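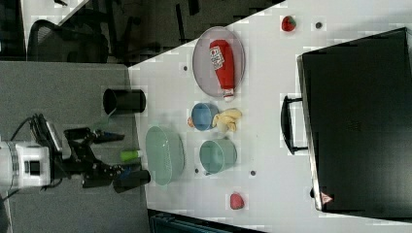

Unit 5: Teaching by Demonstration
Handout for the lab part of the course. Read it before you sign up for a station.

5.1 Two ways to show a task

In kinesthetic teaching you hold the arm yourself. The controller cancels the weight of the links, you push the wrist where it should go, and the joint angles are logged as you move. It is quick to learn. The drawbacks are that your hands and sleeves end up in the camera views, and that you feel the contact forces through the arm while the recorded data does not contain them.

In teleoperation you stay away from the arm and drive it with a second device. At our stations this is the Wender leader, a small arm with the same joint order as the large one and a trigger for the fingers. The camera views stay free of your hands. You also have to work with less feeling for contact, and most beginners close the fingers too early or press into the table. Expect your first session to be slow.

We use teleoperation for all graded work. Kinesthetic teaching is allowed for finding start poses.

5.2 What one demonstration contains

A demonstration runs from the start pose to the moment you press the stop pedal. The Farnar recorder stores the joint positions, the finger opening, the trigger signal and all camera streams with a common clock. It also stores the task sentence you typed in, for example "put the ketchup on the plate." Type the sentence before you start. Do not change the wording between takes of the same task unless the assignment asks for it.

Keep the following in mind:

Move at an even pace. Long pauses teach the policy to pause.
Approach from above where the object allows it.
Look at the wrist view during the last part of the approach. The overhead view hides the gap between the fingers.
Let go only when the object is supported.
If you miss a grasp, back off a little and try again in the same take. Recoveries are useful. Mark the take with R in the log.
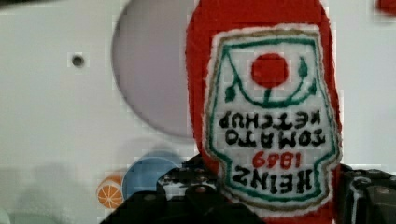

Edeltraud Vogler objected in last term's course forum that the advice on soft objects was too short. With a plush item, she wrote, the fingers can be closed much further than the object needs, the take looks fine, and then the policy learns a grip that crushes a paper cup. She asked for a fixed rule on the trigger.

The point is a fair one, so there is now a rule. Close until the object stops shifting between the fingers, then hold the trigger where it is. Do not squeeze to the end stop, even if the object would put up with it. The finger opening is part of the action the policy learns to predict, and it carries over to other objects more than you might think.

5.3 Varying the layout

A policy trained on one layout will reach for the place where the object used to be. Between takes, change the position of the target object and its heading. Change the other objects too, but less often. We suggest moving the target after every take and rearranging the rest after every fifth.

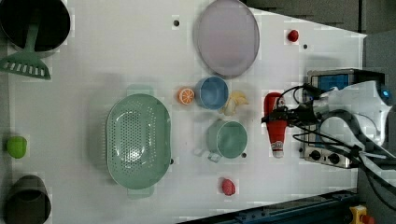

Rotation needs more attention than position. A bottle on its side can point in any direction, and people tend to put it down the way their own hand likes it, which leaves half of the possible headings out of the data. Draw the heading from the list on the station sheet and set the bottle to that before you go back to the leader arm.

Leave the distractors alone during a take. If you bump one, carry on and write it in the log. Do not reach in.

5.4 How many takes

Last December's class recorded 2986 takes in all, of which 230 were thrown out. The most common fault was a missing or wrong task sentence. Next came takes that were stopped while the fingers were still closed.

For Assignment 5 each pair hands in 29 good takes of one pick-and-place task. Swap operators partway through. Two people drive the arm differently, and we want both styles in the set.

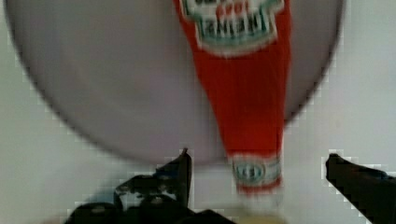
Fig. 5.4: Wrist view, ketchup bottle across the plate.

5.5 Checking your takes

Play back every take in the Momovis viewer before you upload it. Use the wrist stream and the overhead stream side by side. Check that:

the first image shows the start pose
the task sentence matches what was done
the streams do not drift apart toward the end
the release is included, with a short stretch of retreat after it

Some blur in the wrist stream during fast moves is normal. If the object is blurred through the whole approach, you are driving too fast and should repeat the take.

Rejected takes stay on the station drive. Do not delete them; we use them in Unit 6.

Reading for next time: Heitmann lab notes, the part on action chunking. Bring your log sheet.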